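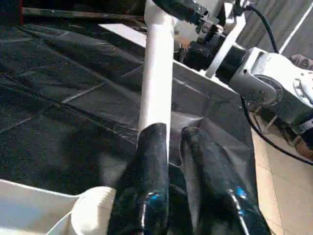 Ellmont Workshop Handbook, Section 13
Prepared by the Brevholm site team. Last revised in July.

13. Covering the work surface with black plastic sheet

The sheet keeps dust, glue and drips off the work surface. Use the large black sheet from the Helbridge roll. Do not use trash bags taped together – the seams lift and catch on tools.

Before you start

Clear the surface and wipe it down. Sweep up any grit, paying attention to the corners. Keep long poles and other tall items upright or off to one side until the sheet is down.

Laying the sheet

1. Unroll the sheet along the back edge first and let it hang over by 3 inches.

2. Walk the front edge toward you. Keep it low so that air does not collect underneath.

3. Smooth from the middle outward with a flat hand. Long diagonal folds mean that one corner has been pulled harder than the others. Lift that corner, let it relax and lay it again.

4. Fasten the back edge with 2 clamps. Leave the front edge free until step 5 is done.

5. Set any stand or pole in place. Lift the sheet slightly at that spot and leave a little slack, or it will pull tight the first time something is moved.

6. Clamp the front edge.

Note: Creases from storage do not need to be removed. They flatten out with use. Never use a heat gun on them.

Note: A glossy item is hard to pick out against the black sheet. Put small dark parts in a white tray.

Caution: Do not cut on the sheet. A nick will run along the nearest crease.

Caution: Plastic sheet is slippery underfoot. Trim or fold any part that reaches the floor.

Replacing the sheet

Change the sheet after 23 working days, or sooner if it is torn. Fold it inward so the dirt stays inside. Reorder from Bañuelos, full rolls only.

Continue to Section 14, Clamps and Stands.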